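Reet Ramanauskas
Notes on snare wire tension, as a thread. 1/6
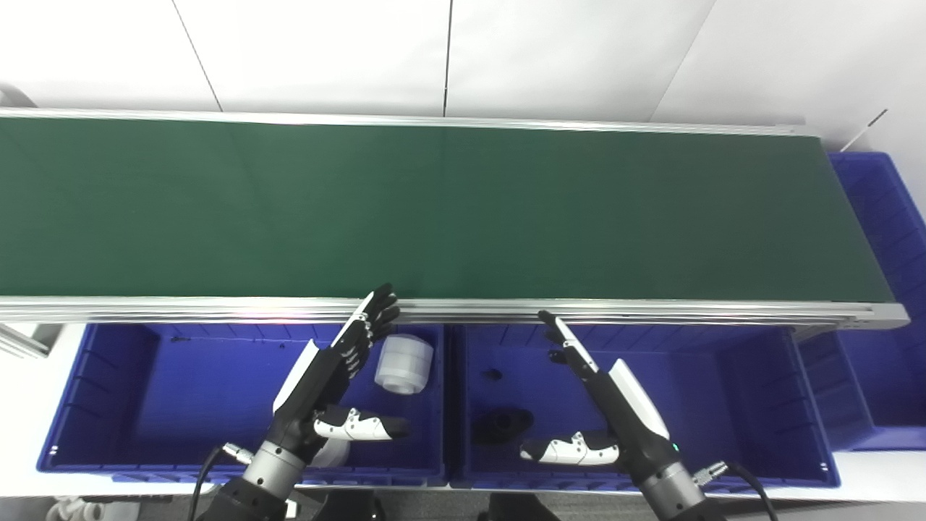 Two blue bins beside a green conveyor belt.

2/6 Most snare buzz complaints I get are tuning faults. Check the bottom head first. It should be tight and even at every lug before you touch the strainer.

3/6 With the strainer on, back the tension knob off until the wires rattle. Bring it up a quarter turn at a time, tapping softly near the rim. Stop when the quiet taps speak clearly.

4/6 If the drum chokes when you hit it hard, you have gone too far. Go back half a turn.

5/6 Sympathetic buzz from the toms is a pitch problem. Move the tom, or detune the two snare-side lugs nearest each end of the wires. I do the second on my Bresta and leave the tom alone.

6/6 Wires with one stretched strand never sit flat. Cut that strand off at both ends or replace the set. I went from 20 strands to 12 in May and the drum is drier, with less rattle at low volume. Cord or strap makes little difference to me.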